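Trika's Saturday market is moving indoors, and I've had a sneak peek

Posted Sep 23, 2021
By Yurii Hordiienko

Well, it's official. After weeks of people asking me at the bakery counter whether the market was packing up for good, I can tell you it isn't. It's shifting into the old Harasym wool store on Prakotlow Street, starting this Saturday, and I for one am pretty chuffed about it.

If you've been away, the short version goes like this. The riverside car park flooded twice in May, the second time badly enough that the council closed the lower half, and the stallholders have been squeezed up along the footpath ever since. I bought eggs there one morning with a pram on one side of me and a ute reversing on the other. It wasn't relaxing.

The wool store has been sitting there with its doors shut for as long as I've lived in town. Vsevolod Holovko, who runs the market, got the keys a fortnight back and let me have a wander through while the electrician was up a ladder. It's a lovely big space, cooler than I expected, with those high windows along the north side that nobody had cleaned since my kids were small. They've been cleaned now. There's still a whiff of lanolin in the back corner, which Vsevolod reckons will go and I rather hope won't.

There's room for 62 stalls, he told me, and most are spoken for. All the regulars are coming across: the honey people, both bread stalls (still not speaking, as far as I can tell), the knife sharpener and the family from Detby with the potatoes. The Detby lot have asked for a spot near the side door so they can unload straight off the truck, and they've got it.

The fruit and veg sellers are going down the middle, so you'll walk straight into the greens as you come through the front. I like that. My Saturday generally starts with something leafy and goes downhill from there towards the doughnuts.
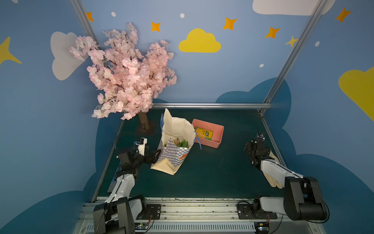 Food & Markets

A few practical bits, because I know you'll ask. Doors open at 7 and it's all over by noon, same as before. Parking is behind the hall, with the entrance off the lane, and please don't use the vet's spaces (he's been very patient with us all). The front step has a ramp now. Dogs are the sticking point. They were fine by the river, but indoors they'll have to wait outside unless they're assistance dogs, and there's a rail and a water trough for them near the bike rack.

Stall fees are going up by $2 a week to help with the power bill. I asked a few stallholders how they felt about that and got mostly shrugs. One of the flower growers was crankier, and said she'd been promised no change until the new year. I put that to Vsevolod and he said he'd said "probably" no change, so I'll leave the pair of them to sort it out over a cuppa.

What I haven't been able to find out is how long it'll last. The lease runs through to the end of next May, and after that the owners might want the building back, or they might not. The council says it still plans to fix the drainage at the car park, though there's no start date, and a fair few people told me they'd sooner stay under a roof anyway. I went back and forth on it myself. I'll miss the river and the ducks, and having my coffee on the wall with the sun on my neck. I won't miss the wind, which once took a whole trestle of seedlings into the water while I was paying for them.

Bring cash if you can, as the card machines were a bit hopeless in there when they tested them. Bags too, if you remember! I never do.

If you're after one of the last stalls, see Vsevolod at the hall on Friday afternoon. He'll be the one with the tape measure.

Filed under: Trika, Shopping local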